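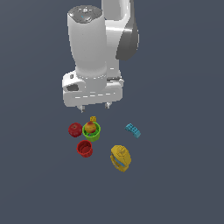

Chapter 2
Picking Things Up When Other Things Are in the Way

Ask a roboticist what is hard about grasping and you will be told about friction, contact forces and the sorry state of tactile sensing. Ask the robot and it will knock over a cup. This chapter is about the cup.

We shall be working with the Dunstan clutter set, in which a simulated arm is asked to fetch one object from among its neighbours. The floor is grey and goes on for ever. The fruit never goes off. Even so, the first planner we tried, Bivia, treated every object as though it stood alone, and its manners were much as you would expect.

The trouble starts before anything moves. From a pose well clear of the objects there are plenty of ways down, and most of them are bad.
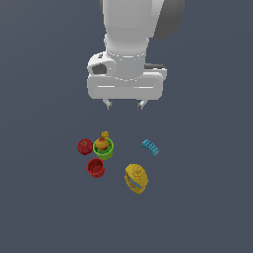 Figure 2.1 Fingers open above the clutter. The peach sits in the green cup, with the apple close by.

A peach in a cup is a nasty little problem. The rim guards the fruit on every side, so the fingers must come in from the top, and the apple has views about where the left one may go. Drunduno, the method developed at Sadlow and the subject of Section 2.3, scores 80 candidate approaches by how much room each leaves for the whole hand. Bivia scored the fingertips and hoped for the best. 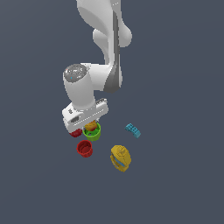
Figure 2.2 The hand turned at an angle, low over the rim of the green cup.

Notice how much of the target the hand now hides. A planner that relies on a fresh view from overhead will find itself admiring its own knuckles. We return to this in Exercise 18, which readers of the first edition have asked us to make easier. We have not.

2.1 What counts as a collision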